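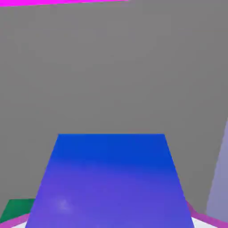
*Magenta on mid-grey, computer render.*

# Colour should be the last thing a drawing relies on

Most building drawings are now made in colour, checked in colour and sent out in colour. A large share of them are then printed on an office machine set to black and white, folded, and carried to a place where someone has to drill a hole according to what they say. My argument is that a drawing whose meaning depends on colour is unfinished, and that the practices issuing such drawings should treat this as a fault of the same order as a missing dimension.

The usual defence is that colour is free. A coloured line costs nothing extra on screen, and it separates services that would otherwise lie on top of each other. I accept the second half of that. On a crowded ceiling plan, five kinds of pipework in five colours are easier to follow than five kinds of dash. The first half is wrong, and the cost falls on people who are seldom in the room when the template is set up.

Consider the set issued for the Clesevton refurbishment, which I worked on as a checker. It ran to 455 sheets. Existing work was grey, new work was black, demolition was red and anything awaiting a decision was magenta. The key appeared on the first sheet of each package and nowhere else. On screen the scheme was clear and, to my eye, rather handsome. Printed in black and white, red and magenta came out as two greys that I could not reliably tell apart under site lighting, and the grey for existing work sat between them. A wall to be taken down and a wall still under discussion had become the same wall.

Nii Sowah, who was setting out on the second floor, dealt with this by writing D or Q beside every affected line in pencil. It took him most of a Thursday. His marked copy was the only fully legible version of that floor, and it was never scanned. I mention the pencil letters because they were the correct solution and could have been typed by us at the start.

## Where the habit comes from

Older drafting practice had very little colour and a good deal of discipline about line. Thickness told you what was cut and what was seen beyond. Dashes told you what was hidden or overhead. Hatching told you what the thing was made of. Each of these survives copying, fading and a wet jacket pocket. Hand-tinted plans existed, of course, but the tint repeated what the hatching and the notes already said.

Drawing software reversed the order. In many offices the layer colour was first a way of choosing a pen: one screen colour stood for a thin line, another for a thick one, and the plotter turned them all black. The screen colours were never meant to leave the building. When colour printing became cheap the pen tables were dropped, the colours stayed, and a private convention turned into a published one without anybody deciding that it should. The magenta on the Clesevton sheets can be traced, through three templates, to a 0.35 pen.

## The viewer does not rescue it

I am often told that paper is on its way out and that the problem will go with it. Site teams have tablets. They open the sheet in Pisteo or something like it, and the colours are all there.

They are there in a limited sense. A screen in direct sun loses contrast, and pale colours go first. Two tablets side by side will show the same orange differently. Dark mode inverts the background, and in some viewers it shifts the line colours as well, so that a note reading "see blue line" refers to something that no longer exists. Anyone who takes a screenshot and sends it on by message adds a round of compression, in which thin coloured lines suffer badly and thick black ones hardly at all.

There is also the matter of eyes. Colour vision deficiency is common among men, and the trades are still mostly men. Few of them will announce it to a site manager. A red and green scheme for "remove" and "retain" is therefore a poor idea even on a perfect screen, yet I have seen it in this year's work from two practices that have accessibility statements on their websites.

## What I would ask for

The rule I favour is short. Every distinction made in colour must also be made by line type, line weight, hatch or letter, and the sheet must be checked in black and white before issue. Colour may then be laid over the top as freely as anyone likes.

Eun-ji Na, who runs the drawing standards at Brerkus, disagrees with me on this, and her objection is the best I have heard. Doubling every code makes a sheet heavier. A services plan with letters on each run and a separate dash for each system can reach a point where the extra marks hide the thing they describe. She would keep colour as the main code for services and require the second code only for status: demolished, retained, new, undecided. Her view is that a plumber who confuses two pipes will normally find out before doing harm, by following them to something, whereas a demolition crew gets no such second look.

I think she is right about status and too hopeful about pipes. But I would take her version tomorrow over what we have. Status is where the money is lost, and four line types are not a burden on anybody.

The check itself is quick. Set the output to greyscale, print one sheet in each package at 80 per cent of full size, and hand it to someone who did not draw it. Ask what is coming down. If the answer is slow, the sheet goes back. On the Espiritu job we applied this before the September issue and returned a good number of sheets, nearly all for the same fault: a demolition line that differed from its neighbour in hue and nothing else.

The other change is to put the key on every sheet. I have been told that this wastes space. A four-line key takes up less room than most title blocks give to the practice's logo, and it is read by more people.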